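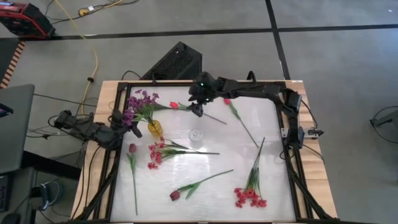 How long should you keep a sympathy bouquet?
Keep it as long as you like looking at it, and then one day longer if you live with somebody who isn't ready.

I got that from Thilini Ranasinghe, who ran the flower shop in Tornumville for most of my childhood and still gets stopped in the grocery store by people with drooping hydrangeas on their minds. I went to see her in March, a few weeks after my aunt's funeral, when my kitchen smelled like a swamp and I couldn't make myself throw out a single lily. She poured me tea and asked what the water looked like. Green, I said. "Well, change the water," she said. "You can be sad with clean water."

So I did! And then I got curious (this happens to me) and started asking everybody I knew what they do with funeral flowers. People have such strong feelings about it. My neighbor splits hers up the same afternoon and drives them around to friends. My cousin Lawal hangs his upside down in the garage, where they turn the color of old tea bags, and he swears he's going to frame them. My mother puts hers straight on the compost and says that's where my aunt would have wanted them, and she's probably right, my aunt was a maniac for compost.

Then there's the silk flower crowd, and I have to confess I used to be a snob about them. My aunt wasn't. She had a fake peony on top of her fridge for years and dusted it with a paintbrush. When I was clearing out her apartment I found a receipt from a craft store called Pruneo tucked in a cookbook, 4 stems, and I sat down on the linoleum and cried harder than I had at the service. I took the peony home. It's on my fridge now and I need to find a paintbrush.

Thilini doesn't mind the fakes either, which surprised me. She says they're good for hospital rooms that won't allow real ones, and for anybody who travels a lot. What she can't stand is foam. She spent her last two years in the shop trying to get rid of it and went back to chicken wire, balled up and pushed down into the vase, the way her own teacher did it. She showed me how at her kitchen table and I poked myself in the thumb almost right away.

If you've got a bouquet going at home right now, here's what she had me do. Pull out anything slimy. Trim every stem on a slant, wash the vase with dish soap, and start over with a smaller one when there are only a few good stems left. My lilies went from the big vase to a pitcher to a jelly jar. The last one dropped its petals on the windowsill while I was at work, and I left them there until the weekend.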